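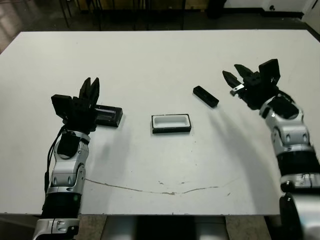 How does a producer turn a folk vocal recorded at one tempo into a dance track at another?

The usual method is to cut the vocal into phrases, line up the first stressed syllable of each phrase with the new beat, and stretch only the long vowels between them. Consonants are left alone. Stretching them smears the attack, and listeners hear the smear before they hear the tempo.

Anas Najjar used that method on nearly all of "Bomham," the six-track release he made with singer Syafiqah Govindasamy. Her source recordings ran slow and drifted by several beats per minute within a single verse. Najjar did not correct the drift in one pass. He mapped each verse by hand and ended up with 732 markers across the record — most of them in the opening song, "Grorkutska." 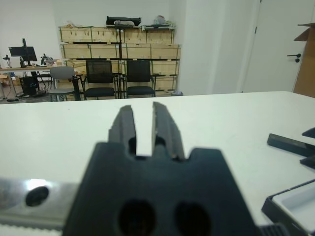 The markers also set the bass line. Each note starts slightly after the syllable it follows, by 11 milliseconds in the verses and some 30 in the choruses. The longer gap makes the chorus feel heavier without raising its level. Govindasamy asked for the gap to be removed on the closing track, where the voice and bass enter together.

Drums were kept plain. Najjar programmed a kick, a rim sound and one shaker, then printed them to a single mono channel so that later edits had to be made to the whole pattern. The vocal was tracked dry, close to the microphone, and the reverb was added at the mix stage on a separate bus.

"I sing behind the beat by habit," Govindasamy says. "Anas moved the beat and left me where I was."
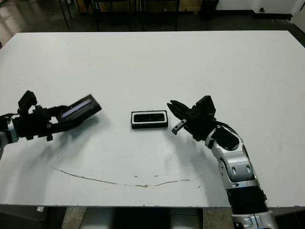 Release and live dates

"Bomham" comes out in February on the Jollix label. The live version drops the shaker and adds a second singer, Liew, on the two slower songs.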